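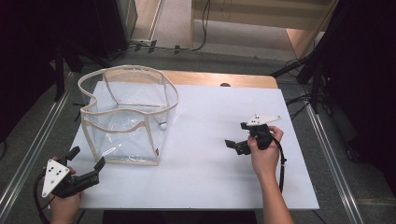 Trirnby 10k - bag drop, pacing, results gripes

splitshoes
October 28, 2025
ok so who else ran Trirnby. Went out way too fast, first 2 miles felt free, then that drag up past the Bovarberg turn just ate me. Still a PR by 8 seconds so I'll take it. Results page has me in the wrong age group tho

hillsarefine
Same w/ the age group. Email them, they fixed mine in a day.
Disagree on the drag, it's barely a hill. Wind was the problem.

splitshoes
barely a hill?? my watch says otherwise

lanefour
Wind AND hill. The lead women sat in a pack til 8k and then it was over in one move. Great racing, shame the stream died.

Anyway for the gear bag question from last week - clear only, open top is fine, they tag it at the desk.

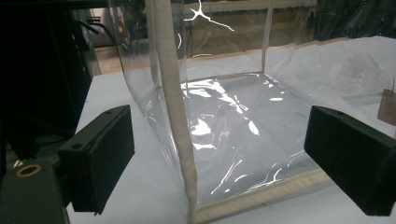 Clear bag, beige piping at the edges

oldspikes
Not a fan of the clear bag rule. Scanlon half lets you use whatever and I've never lost a thing in 3 years there

hillsarefine
Scanlon also starts 20 min late every year bc of the bag line. No thanks

oldspikes
once. it was late once

lanefour
Back to pacing. If you're doing the Bondik relay in June don't do what splitshoes did lol. Legs are short, everybody sprints the first one, and then the second runner gets handed a mess. We had about 2 teams in front of us at the first change and passed both by the river. Just sit in. 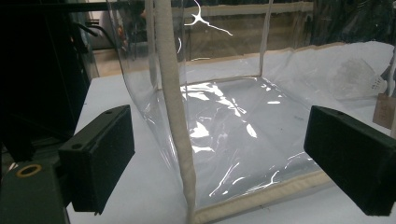 Also put your steadiest runner on leg two, not your fastest. Fastest goes last. I will die on this hill

splitshoes
no way, fastest goes FIRST. get clear of the crowd, that path is too narow to pass on

hillsarefine
With splitshoes on this one. Got stuck behind a wall of people there for most of a leg.

lanefour
then you started too far back

oldspikes
is entry open yet for Bondik or no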